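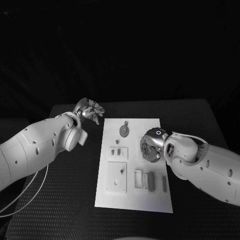 Chaimongkol questions "tidy bench" claims and puts its own parts board on trial

August 3, 2021

Workshop supplier Chaimongkol has grown tired of hearing that a board with small parts set out in rows will cure every untidy bench. So, before adding one to its range, the firm is asking customers to try to prove the idea wrong.

The trial, which runs until March, will put 100 plain white boards into repair shops and training rooms. Users will lay out small parts on them before starting a job and note each time a piece goes missing.

"We have all seen the brochures," said Fongchan Chantharasri, who is running the trial. "Everything sits in its place and the bench is spotless. I would like to see the same board at the end of a long shift."

An earlier test at the Drullberg workshop gave little reason to cheer. Over 13 jobs, staff using a board lost 2 parts, against 2 for those working straight off the table. Supporters said the test was too short. They may be right.

Amnuay Ratanaporn, head of training at Drullberg, remains doubtful. "Setting out the parts takes time. If it saves none later, I want that written down."

Results will be published whether or not they help sales. Workshops wishing to take part should write to the Chaimongkol press office.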